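How to Pack a Bathroom Cabinet for a Move (Without a Flood in the Truck)

Posted 16 Sep 2021 by Felista Rugemalira

I have moved house more often than I would like to admit, and every single time I left the bathroom for the last morning, thinking it was only one little cabinet. Well! One little cabinet held an awful lot of bottles, and on our move to Brullby one of them emptied itself into a box of my good towels. So please, start the bathroom a week early, put the kettle on, and take your time with it.

What you'll need

Small, sturdy boxes
Zip-top bags, quart and gallon
Plastic wrap
Packing tape and a fat marker
An old towel or two

Step 1. Take everything out and sort it. I spread a sheet on the floor and make piles: keep, use up this week, and get rid of. Check the dates on creams and medicines while you're down there. Old medicine shouldn't go down the sink, so ask your pharmacy if they take it back (mine does, and they were very nice about the size of the bag).

Step 2. Seal anything that can leak. Unscrew the cap, lay a square of plastic wrap over the opening, and screw the cap back on. For spray bottles, lock the nozzle if it has a lock, or put a bit of tape under the trigger. Then into a zip-top bag it goes, with the air pressed out.

Step 3. Choose a small box. Liquids are heavier than you think, and a big box full of shampoo is no fun on the stairs. Tape the bottom seam twice, and once across.

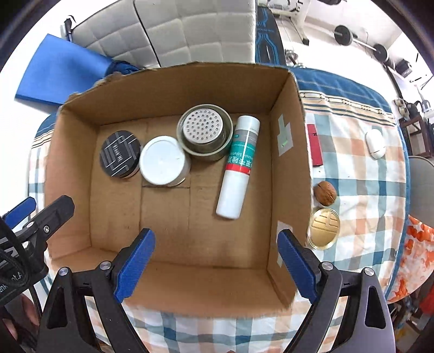
Photo: Victor Wanyama

Step 4. Set the heavy, flat-bottomed things in first. Tins and canisters can stand side by side, and anything with a cap should stand upright if the box is tall enough. Tuck a rolled washcloth into the gaps so nothing tips over when the truck turns a corner. If you have a shaker with holes in the top, like talc or scouring powder, cover the holes with tape and bag it too. I skipped that once and was brushing powder out of the hair dryer until November.

Step 5. Close it up and write on two sides and the top. I put the room, "liquids," and a big arrow pointing up.

Last of all, pack a little bag for the first night with toothbrushes, soap, toilet paper and any daily medicine, and keep it with you in the car. You'll be so glad of it when you get there!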